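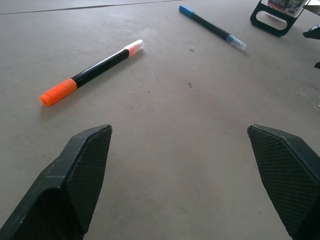 Firdevs Türkmen wrote to ask whether markers ought to be kept standing up or lying down, and whether it matters as much as her sister thinks it does. She keeps hers in a jar, caps to the ceiling, and every winter she finds that the ones she loves best have gone pale and scratchy just when there are cards to be addressed.

Well, Firdevs, you have touched on a subject dear to us at the Nimby drawing table, and I hope you have a cup of something beside you, as I'm not going to be brief.

The short answer is that I lay mine flat. Ink in a felt pen travels slowly toward whichever end is lower, and a marker that spends eleven months on its tail will have a dry nose for a while when you first wake it up. If yours have the sort of tip that dries at the top of the jar, try turning them cap down overnight before you give up on them. I have brought back some very sorry greens that way (and one purple that I had already said goodbye to, out loud, in front of my grandson). Pens with a tip at each end are happiest on their sides, and so are any that you've inherited and can't identify.

Now, a jar or a holder is a lovely thing to have on the table while you work, and I wouldn't dream of talking anyone out of theirs. We use a black holder ourselves, and I do like to see the pens come out of it and spread across a nice pale tabletop where the colors show. An orange marker with a black barrel and a bright orange cap is easy to pick out on a surface like ours, even for those of us who leave our glasses in the car. My own habit is to let the holder do its work during the session and then move everything to a shallow drawer for the night.

Caps are the other half of the story. Push until you hear the click. Ozan Karakaya has a theory that half the dried-out pens in the world were capped by someone who was already talking about lunch, and having watched our table on soup day I'm inclined to agree with him. If a cap has cracked, a twist of plastic wrap with a rubber band will hold you over for a week or so, though it does look a bit like a tiny leftover sandwich.

One more small thing, and then I'll let you go back to your jar. Give new pens a scribble on the same paper you mean to use. Orange especially can look cheerful on a smooth card and quite brown on anything with a cream tint, and I have a stack of autumn place cards from a few years back to prove it.

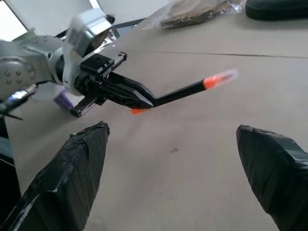
HELTVILLE, 12/24/18 – The last card session of the year is behind us, and the table has gone very quiet. We finished 178 cards between us, which beats last year by a comfortable margin and used up nearly 90 sheets of the good heavy stock that Nermin Özkan had been saving under her stairs. Thank you, Nermin, and I'm sorry about the corner that got wet.

Orange turned out to be the color of the season. I had put out plenty of red and gold, thinking myself well prepared, and then somebody drew a clementine with a leaf on it and everyone wanted to draw a clementine with a leaf on it. Cengiz Akyol made a whole border of them for his aunt. If you have never tried one, start with a loose circle, leave a small patch of bare paper where the light would fall, and go around the underside a second time once the first coat has dried. Going back in while it's still damp will pill the paper, and then no amount of patience will save it. A few dots with the very tip are enough for the peel.

A word on putting away, as some of us were in a hurry to get home before dark. Please lay each pen down with its cap on and all facing the same direction, and give the table a wipe with a barely damp cloth – the faint smudges come up easily the same day and are a good deal more stubborn by the next session. Scraps of card larger than a playing card go in the shoebox by the window for gift tags. Smaller ones can go in the recycling with my blessing, although Karthikeyan Palaniappan has been known to fish them out again for bookmarks.

We could use 2 or 3 fresh blacks and a good brown before we start up again, if anyone gets gift money and feels like visiting the art counter at Masis. Do keep hold of your old empty pens, too. The barrels make neat little rollers for pressing down a glued fold, and I'd like to have a handful ready for April, when we plan to make folded seed packets.

Firdevs, come and sit with us in the new year and bring the jar along. There will be tea, and Nermin has promised the walnut cookies again, provided I give back the tin.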